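Notebook, folding bench - December
Equipment planning for next year, first pass

Started 8:40, kettle on, door shut. Hannelore wants a spending list by the end of the month and has asked that it be "a list and not a letter". I will write the letter here and copy the list out of it afterwards.

Where we stand. The pot for the folding bench is 3706 pounds. I asked twice whether a digit had gone missing and was told no, and that the 6 was the result of some negotiation. It has to cover spares, consumables, anything that bolts down, and whatever breaks before summer. It doesn't cover people's time, so by the usual arithmetic anything we make ourselves is free.

Things already promised out of it:

Fingertips, blue, the soft ones. We are down to our last bag. Drundura sell them in packs of 8 and won't split a pack. Xiaoqing has tried printing our own and the first lot came out with a seam down the pad that catches on jersey. Second lot better. I'd still buy one pack and let her carry on, so that we have something to compare against and something to fall back on.

Cable sleeving and clips. Cheap, dull, overdue. The thin wires at the wrists are left to find their own way round and every few weeks one of them finds a sleeve button. Hongjun says he can do the whole bench in an afternoon if somebody buys the right diameter this time. Noted. The wrong diameter is still in the cupboard if anyone is keeping bees.

Table top. See below, at length.

Calibration plate. Ours is fine. Rongrong wants a second so the bench and the small rig stop passing one back and forth. Reasonable, but not out of this pot.

9:30. Went out to the bench to look at what we have before spending on what we haven't. Long-sleeve work today, Huiling running it. Shirt was down flat with the arms out, ready for the sleeves-in fold, and I made my notes standing next to it.
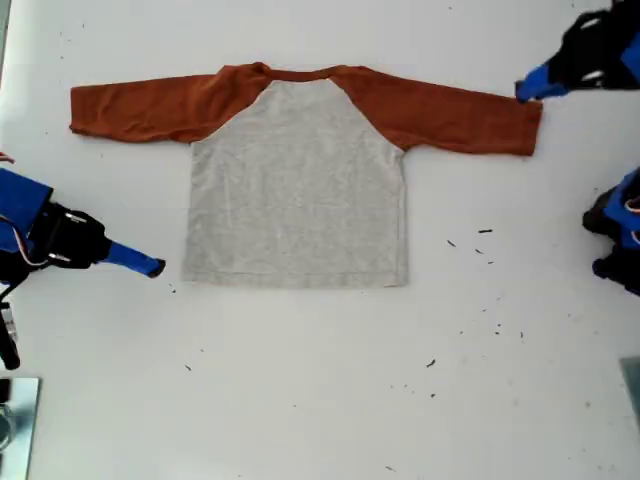 Bench, long-sleeve start position. Raglan, grey body, orange sleeves.

First thing I wrote down was "crumbs". There are dark bits on the white top to the right of the shirt and more lower down, and smudges on the surface generally. I don't know what they are. Huiling thinks fluff and old tape, Hongjun says rubber, and I have my own theory involving flapjack that I will keep out of a shared notebook except for this sentence. Whatever they are, they show up on white, and the software that finds the edge of the garment has opinions about specks near a hem. So a hand vacuum goes on the list. Hannelore will ask why a vacuum is robotics equipment. Answer: it's the only thing on the list that will certainly do what the box says.

Second thing was reach. Sleeves laid straight out take up a lot of table. On this shirt the right cuff ends up practically against a fingertip at the start, while on the left there's a clear stretch of white between the gripper and the body. We could centre the shirt better, and Huiling does when she has time, but a larger size would put us in trouble on one side or the other whatever we did. The adult XL box has been sitting under the stairs since we moved in, and this is why.

Meanwhile the whole lower half of the table is doing nothing. Before anyone buys a bigger top, then, could we start the long sleeves further down? Huiling's answer, which I copy out fairly because I didn't like it: starting lower means redoing the start poses for every garment type, and she'd want a week. A week is free, see above. I'll put it down as the first thing to try.

Third thing, creases. Not a purchase. Hongjun has again proposed a steamer. No.

10:50. The table top, then.

Option one is the Brolaneck panel, matt grey, made to size. Quote came back at very nearly the whole pot before delivery. They were charming on the phone and sent a sample tile, and the sample is lovely; I've been using it under my mug. Grey would hide smudges and specks from us, though I'm not convinced it hides them from the cameras, and a pale grey shirt on a grey table sounds like a way of making new work. Today's garment would be half invisible. Against.

Option two is a roll of matt white vinyl laid over the existing top. Costs very little. Risks: bubbles, edges lifting, and Xiaoqing's point that a fingertip scraping along vinyl will sooner or later pick up vinyl. She suggests testing on a corner for a month. Agreed, if she means one of the corners nobody uses.

Option three is to clean the table. Rongrong's suggestion, made without looking up from her screen.

I'm putting down two and three together.

11:15. Grippers. This is where the money wants to go. Inilbridge are pushing their new pair, with the wider opening and the sealed wrist, and the salesman has sent 11 emails, the last of which only said "Thoughts?". My thoughts are as follows. One pair would cost more than twice what we've got. They need a different flange. They'd also leave us with mismatched hands on one bench, so that every fold would have to be tuned for whichever arm was doing it. Sealed wrists would be nice. So would a seaside office.

What we do need is one complete spare gripper of the type already fitted. At the moment if one goes, that side of the bench stops, and last time it stopped for 7 weeks while a part came by what I assume was canal. The Xie workshop do a reconditioned unit with the same wrist and a short guarantee. Xiaoqing has been over and handled one; her report was "bit stiff, fine". Price takes a little over half the pot. I can't find a better use for half the pot.

Hongjun asks whether we could buy only the finger assembly and keep the old body for spares. Looked at it. The fingers are what wears, he's right there, but the last failure was in the body and so was the one before. Whole unit.

Lunch. Somebody had the good chair when I got back.

1:35. Things asked for and not going on the list, with my reasons, so I needn't have the conversations again:

Second monitor for the bench. There's one in the store. It has a pink line down it. It's still a monitor.

Larger selection of test clothes. Charity shop, petty cash. Please vary the colours. Two-tone ones like today's are handy for us humans, because in the recordings you can tell at a glance where sleeve stops and body begins. Huiling reckons we're getting too fond of them for that very reason and should buy more plain dark things that are miserable to look at. She's right and I've told her to go shopping.

A stool on wheels. There was one. I'd like it back.

Steamer. See above.

Draft list, in the order I'd defend it:

Reconditioned gripper, Xie workshop, complete
Fingertips, one pack, Drundura
Sleeving and clips, diameter to be measured by Hongjun, in writing
Matt vinyl, short roll, for corner test
Hand vacuum
Screws, tape, the usual drawer
Remainder held back for breakages

The remainder is larger than I expected, which makes me think I've forgotten something. Rongrong, if you're reading this, please check whether the reconditioned price has tax on it. I've looked at that quote three times and each time I've come away with a different impression.

2:20. It didn't have tax on it. Remainder now smaller. Vinyl stays, vacuum stays, "the usual drawer" becomes "screws".

To do before this goes to Hannelore:
Huiling - how far down the table could the start position move before the arms complain? A sketch will do.
Xiaoqing - ask Xie if the guarantee starts on delivery or on fitting.
Hongjun - measure the wires. All of them, not the nearest one.
Me - reply to Inilbridge. Return the Brolaneck tile, after washing it.

Hannelore put her head in at 4:05 and asked if it was a list yet. Told her it had a list in it. She has taken a photocopy of that page only, and has already put a question mark next to the vacuum.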